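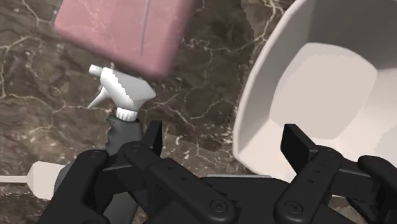
BESARD, February – Marble is my favorite thing in any kitchen, and I will happily talk about it until people leave the room! Ours went in at the Hirik Street apartment before we did, and in that time I've made pretty much every mistake you can make with a stone counter. So here is what I do now, in no special order.

Put the vinegar away. Same goes for lemon juice, and for any bathroom spray that promises to eat through lime scale. Marble is mostly calcite and acid takes the polish right off it, leaving a dull mark called an etch. You can scrub an etch all afternoon and it won't budge, because there's nothing there to scrub off. A stain is a different animal (something has soaked in and turned the stone darker) and that one you can usually do something about.

For everyday cleaning I use warm water and a tiny squirt of plain dish soap in a spray bottle. Tiny! Too much soap leaves a film, and the film is what makes dark stone look cloudy. Spray, wipe with a soft cloth, wipe again with a cloth rinsed in clean water, then dry it. The drying matters more than anything else on this page, especially if your tap water is hard. I keep a stack of old cotton dish towels just for that job.

Oil stains: mix baking soda and water until it's as thick as peanut butter, spread it over the spot, cover with plastic wrap and tape down the edges. Leave it overnight. In the morning peel off the plastic and let the paste dry completely before you lift it with a plastic scraper. The ring from a bottle of olive oil took me three rounds, and now I can't find where it was – I've looked!

Is it time to reseal? Drip a little water on the counter near the sink and leave it for 30 minutes. Blot it up. If the stone underneath has gone darker, get the sealer out. Test in a couple of places, since the area by the stove wears differently from the corner where the toaster lives. Always read the label for drying time, and buff off whatever hasn't soaked in or you'll get sticky patches. I did mine on a Monday evening and stayed off it for 8 hours, so we had sandwiches on the couch.

Trays are wonderful. Anything that drips or leaves a ring – oil, soy sauce, the coffee maker – goes on a tray. Felt dots under the heavy mixing bowls are good too, and so is a folded towel under a colander. Grit is what scratches, so sweep crumbs and spilled salt off before you drag anything across.

Hot pans go on a trivet. Yes, even for a second.

One more for people with dark, heavily veined stone: crumbs and dried splashes hide in the pattern like you wouldn't believe. Turn off the ceiling light and shine a flashlight low across the counter, and every smear pops right out. I do this before company comes, and it's oddly fun.

Next month, grout! Start saving your old toothbrushes.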